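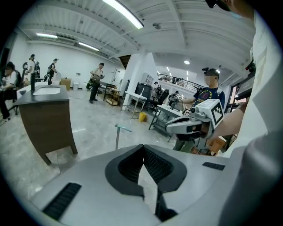 Main floor, vanity end to the left. Hand-held grippers, white table on the right.

2024-09-04
Entry: T. Kikuchi
Re: floor rules, revision 9

Revision 9 of the floor rules is up on the wall and in Pendex. Revision 8 should come down. If you find a copy of revision 7, please throw it out quietly, it contains the paragraph about footwear and I would like that to be forgotten.

Background for whoever reads this later, probably me. The rules started in May as a half page on how to hold a gripper and where to put it down. By August they had swollen to the size of a rental agreement and were being read about as often. I went back through the log to see which rules were doing any work. The log stands at 2070 episodes as of this morning. Each rejected one carries a reason, typed by whoever rejected it, and the reasons range from a careful paragraph to the word "bad." I sorted what I could. Most of the rejects fall under a handful of causes, and none of them is the thing we wrote the longest rule about.

So the principle for revision 9: a rule stays if I can point to a rejected episode, a near miss with a person, or a broken part. Everything else went into a file called "opinions," which is now longer than the rules.

What stayed, with my notes.

Marker faces. The square marker on the gripper is there to be seen. Before you start, look at it. A thumbprint is a problem, a strip of clear tape is a worse one since it throws glare from the ceiling lights at exactly the angle you'll be working at. Don't relabel a gripper by writing on the marker border. I thought this was too obvious to put in and then found pencil on one. Wipe with a dry cloth only. If the corner is lifting, pull the unit and tag it, don't press the corner down and hope.

Pads. Check the black ribbed pads in the jaws at the start of a block and again at the end. Run a finger down into the V. Grit collects at the bottom of the notch where you can't see it, and the first sign of it is usually a scratch on somebody's faucet. Replacement pads are in the Martens drawer, bottom left. Write the change in Pendex before you make it. Afterward you will be hungry and won't.

Two in the same work area. Up to two operators at one station, counting the person who is "only helping." We argued about this for most of a lunch. My position: the helper reaches in. The helper always reaches in. Then the reviewer spends the evening working out which forearm belongs to the task. If a station needs a handoff, the second operator carries a gripper and logs as an operator. A bare-handed assist in the middle of an episode makes it a reject, however kind the assist was.

Bystanders. The room is shared and will stay shared, so the rule can't be "clear the room." Revision 8 said exactly that and was ignored from the first hour. Revision 9 says that people in the background are fine, people walking between the operator and the object are not, and anyone who wants to get past says so and waits for an answer. A nod doesn't count as an answer when the person nodding is looking down at a sink.

Parking. A gripper that isn't in a hand lives on a table, set back from the edge, jaws away from the aisle. Sinks are not tables. The vanity countertop is not a table either, though I accept that it is flat and inviting. The rolling cart is allowed for grippers only if the cart isn't going anywhere, and carts have a way of going somewhere.

Cables. Anything black that runs across a light gray floor ought to be easy to see, and still people step on it while backing up with their eyes on the work. Route along the wall where there is wall. Where a cable has to cross, it crosses once, square to the walking direction, and gets a cover. I have ordered more cover from Sendix. They confirmed the order and then confirmed it again, so we may end up with a great deal of cover.
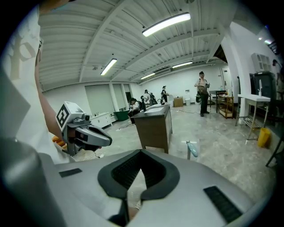
Delbridge Site – Manipulation Group – Shared Floor Notebook

Calibration. Same procedure as before, shorter text. Open fully, close fully, open again, with nothing in the jaws. Then log the unit. If you swap units halfway through a block, the block ends there and a new one starts. Yes, even if the other unit is "the same kind." They are the same kind in the way that two chairs from the same shop are the same kind. One of them rocks.

Object resets. Put objects back where the station card says, and use the card. Memory drifts toward whatever is convenient for the operator's right hand. I noticed this in my own episodes, which was unpleasant. Over a long afternoon my start positions crept toward me as though the objects had grown fond of me. The cards now have tape corners to match. If you move furniture, the tape corners are wrong and you redo them before anyone records. The person who moves the cabinet owns the tape.

Pace. Move at the speed you would use if the thing were yours and you were mildly tired. Two failure modes in the log. The first is the new operator, who moves as if the object might bite. The second is the experienced operator near the end of a block, who could be playing whack-a-mole. Both pass the automatic checks and both make the reviewers sigh. I could not find a way to write a number for this that I believed in, so the rule says "ordinary" and points to a reference clip. I know how that sounds in a rules document. The previous version did have a number and people performed to it like dancers.

Mistakes. Keep them, if they're real. A fumble followed by a second try is useful and gets the tag "recovered." A fumble followed by laughter and a restart is a reject. Don't stage fumbles. I mention it only on account of one enthusiastic block in which every single cup had to be picked up twice.

Clothing. All that survives is: sleeves that don't fall over the jaw, nothing dangling from the wrist. The rest went to "opinions," including everything on color, where we had three paragraphs and no evidence.

Faces and names. Reviewers don't pass clips around outside the project space, and nobody is named in a task note. If a visitor asks not to be recorded, the block stops and we wait. It doesn't need a discussion or a sad expression. Notices go on the door before the first block, not during it. This rule is the only one that got longer, and I'm at peace with that.

Stop word. "Hold." Anyone can say it, everyone stops, gripper still, feet still. We had been using "stop," which also turns up in ordinary conversation ("stop, I already told you about the pads"), and people had learned to ignore it. "Hold" has the drawback that you are usually holding something. We'll see. Takers for a better word may write it in the margin. "Freeze" was proposed and rejected for making everyone feel like they were being arrested.

Open items.

– Who signs for a unit returned to service. Currently the person who repaired it, which seems a bit cozy. I would prefer the next operator to sign after running the open-close check.

– Whether breaks should be a rule or a suggestion. Pace trouble clusters late in blocks and I'd like it to be a rule. I'd also like to be the sort of person who follows it. Leaving as a suggestion until I have sorted the log by position in block.

– Reject reasons need a pick list. Free text stays as a second box for those who enjoy writing. "Bad" will not be on the list.

– Storage for the spare grippers. The shelf idea is fine until you remember that the shelf is at elbow height beside the walkway.

– Somebody wants the rules as a laminated card on a lanyard. See the line about dangling.

Ran through the new sheet with the floor before lunch. It took one reading aloud and there were questions on handoffs and on the cart. The cart question was fair: "not going anywhere" is vague, so it now reads "brakes on." Then I went to put the brakes on and found that I'm not sure our cart has any. Added to the list.

Leave comments on the wall copy in pen. Pencil rubs off on the sleeve of whoever leans there, and I lean there.

TK

Later, same day: wall copy already has a coffee ring on the section about parking. Printed another. Still revision 9.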